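Vikthorpe Technical Institute
Department of Product Design and Interior Practice
Student Project Report

Project title: Storage and Presentation of Tea in a Shared Staff Room
Submitted by: Yao-tsung Liao
Project supervisor: Saqib Hashmi
Date of submission: 07/04/2025

1. Purpose of the project

This report presents the results of a first-year project on small compartment boxes used for serving tea. The project was carried out for the shared staff room at Grirnivthorpe Hall, where wrapped tea bags were formerly kept in the cardboard cartons in which they were bought. The cartons took up most of one shelf, and staff reported that opened cartons were often pushed behind full ones and forgotten.

The assignment asked the student to study one existing type of storage, to describe how it is built, and to recommend a layout that the staff could maintain without special instructions. The design of a new box was outside the scope of the assignment.

2. Background

The staff room is used by three departments. Purchase records supplied by the Hall office show that 1,789 tea bags were bought for the room in the previous school year. Black tea made up the greater part of the order, followed by green tea, and the remainder was divided among herbal and fruit teas. Orders are placed with a local supplier, Cheung, and are delivered at the start of each term.

Before the study began, the student spoke with 16 members of staff. Most said that they chose tea by the color of the wrapper and read the name only when two wrappers looked alike. Several asked that herbal teas be kept apart from the others. Two had no preference and drank coffee.

3. Construction of the box

Tea boxes of this general type have a low body, internal dividers, and in many cases a lid with a window. The divider walls are thin and stand on edge, crossing one another to form the grid. The thickness of these walls matters more than might be expected, as every added millimeter reduces the space left for the sachets.

Particular attention was given to the corners. A mitered joint hides the end grain and allows the stripes of the material to run along each side to the corner line. It is also harder to cut accurately than a butt joint, and an error of a single degree leaves an open gap at the outer edge. The student made two practice corners in the Varormont workshop in order to understand this difficulty. The first was not acceptable. The second closed fully after the clamping blocks were changed.

4. Filling and arrangement
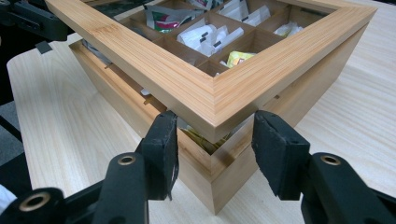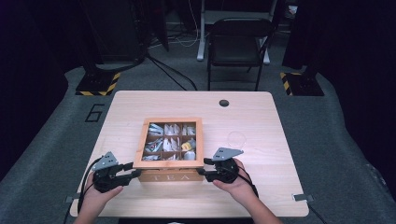 Figures 1 and 2. Tea box with divided compartments, filled with wrapped tea bags.

The grid shown in Figure 2 has three rows of three compartments. Sachets of mixed size do not always lie flat in square compartments, and in Figure 1 one of them leans at an angle. A bag that stands above the rim may be caught by a lid when it is closed. It is therefore recommended that the fullest compartments be checked by hand before any lid is lowered.

The following layout was proposed to the staff:

Back row: black teas, including decaffeinated.
Middle row: green and white teas.
Front row: herbal and fruit teas.

Bags of one kind should face the same way, with the printed side toward the user. Where a kind of tea is used quickly, it may be given two neighboring compartments. Compartments should be refilled from the back so that older bags are taken first.

5. Trial period

The layout was tried for 5 working days in April. A short note with the three rows listed was placed inside the cupboard door. The student visited the room each afternoon and recorded any bags found in the wrong row. Misplaced bags were found mainly in the middle row, where a green tea and a mint tea had wrappers of nearly the same shade.

Refilling took around 6 minutes on each occasion, most of which was spent opening outer cartons. Staff suggested that the cartons be opened in advance and the bags kept in a closed tin on the lower shelf. This suggestion was adopted on the third day.

6. Recommendations

The Hall should keep the three-row layout for the remainder of the term. The mint tea should be moved to the left end of the front row, away from the green tea. Future orders should avoid oversized wrappers, which do not fit a square compartment without folding. The box should be emptied and wiped with a dry cloth at the end of each term, and any bag with a torn wrapper should be thrown away.

A copy of the daily record sheet has been filed with the department office.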